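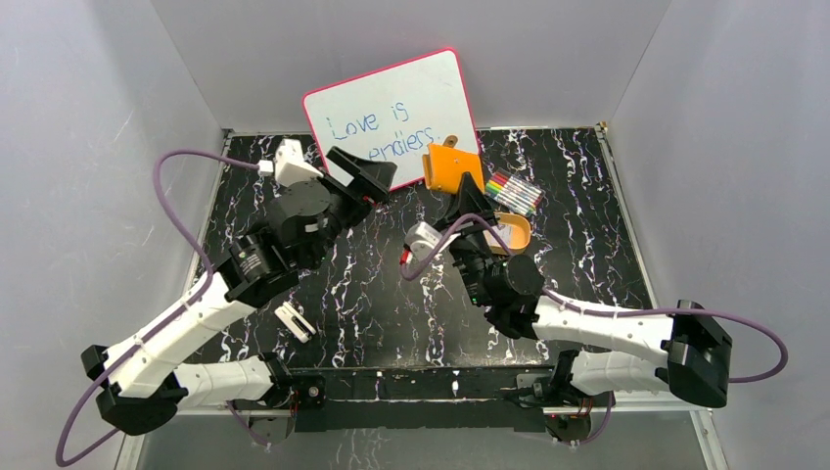 Vitville Allotment Society - Plots & Shows Team

Spring round-up, Apr 17, 2024

Right, quick one as I am writing this between the dentist and picking up the kids. Lots to get through.

Rents first. Due now. If you have not had your letter, speak to Svenja Ehlers, she has the list. Same price as last year for a full plot, half plots up by a pound. Cash still fine but please put it in an envelope with your plot number on the front. We had loose notes through the hut door in November and it took ages to work out whose they were. (Yours, Eetu. You know it.)

Water. The top tap is back on. The bottom tap is not. The pipe split in the frost and the part has to come from Arkico, who say "soon". Until then please share the top one nicely and do not leave a hose running while you go off for a chat. Dipping tanks are full. Lids back on please, we get newts and we get toddlers.

Potatoes. Most people are in already, I am not. If you are still waiting, the ground on the lower side is very claggy and I would leave it another week, especially the strip by the ditch. Tetsuya Tamura has spare seed potatoes, mostly earlies, a few Charlotte. Free to a good home, bring your own bag. He also has far too many leek seedlings and is getting a bit desperate.

Slugs. Awful. Wettest start I can remember and they have had all my lettuce and half the broad beans. Things people have tried: beer traps (work, disgusting), wool pellets (expensive, turn to felt), going out with a torch and a bucket (works, neighbours think you're odd). Begoñe Casado swears by leaving a plank down overnight and turning it over in the morning. No pellets of the blue kind please, we have had hedgehogs under the hut again and we would like to keep them.

Compost delivery. Coming on the lorry from Waltitz, to be tipped by the main gate as usual. 10 barrows per plot and not a barrow more until everybody has had a go. Last year it was gone by lunchtime and there was a bit of an atmosphere. Leave room for cars to turn. If you can't push a barrow yourself tell Svenja and someone will bring yours down.

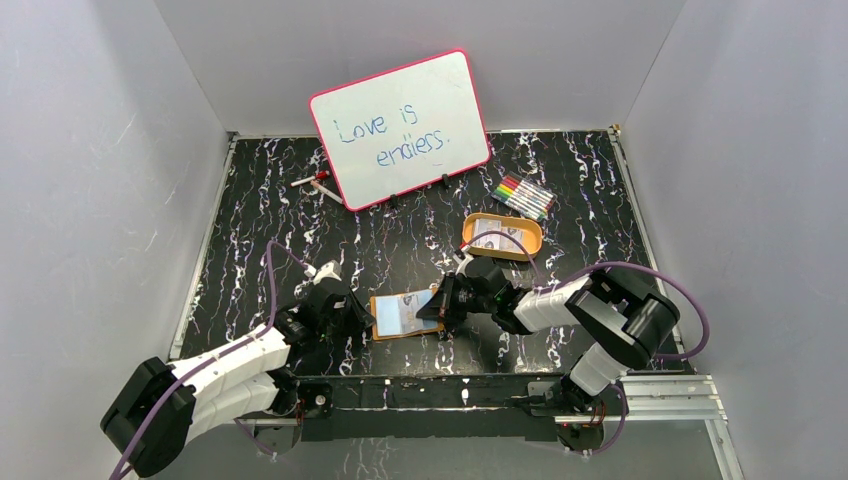
Courgettes, then. Do not sow them all. I say this every year and every year I sow the whole packet and by August I am leaving them on doorsteps. Two plants will feed a family, 4 will feed a street. "Love is endless." is what it says on the little whiteboard with the pinky red edge, blue pen, and so are courgettes, let me tell you, and there is only so much cake a person can eat. Sow them on their edge in small pots, indoors, end of this month, and do not even think of planting out until the frosts are done. If you want a change from the green ones, Fanni Dobos has seed of a pale round sort that her aunt grows. Very good stuffed. Does not go watery.

Seed swap was lovely, thank you to those who came. 954 packets on the tables by the end, Fanni did the counting as she always does, and most found homes. What was left is in the biscuit tins in the hut. Help yourself. Some of the parsnip is old so sow it thick or don't bother. If you took the tin marked ISHIDA by mistake that is Tetsuya's own, beans he has been saving, and he would very much like it back. No questions asked.

Paths. Your half of the path is yours to mow. Plots on the north side are getting long. The shared mower starts on the second or third pull with the choke right out, and push it back in once its running or it floods. Fuel can is on the shelf, do not take it home.

Bonfires: none from now until autumn, same rule as ever. The skip is not coming this spring, costs have gone daft, so big stuff has to go to the tip yourselves. Eetu Pitkänen has a trailer and can be bribed with rhubarb.

Waiting list. Two plots came free over winter and both are taken, so say hello to the new faces on the far side. They have inherited an awful lot of couch grass and a bath. If anyone wants the bath, ask them.

Summer show classes will go up on the hut door once I have typed them. Longest bean is back in by popular demand. So is the jam, but please, wax disc AND a lid this time, and put the date on the label.

Gate code changes at the end of the month. Svenja will text it round. Don't write it on the gate.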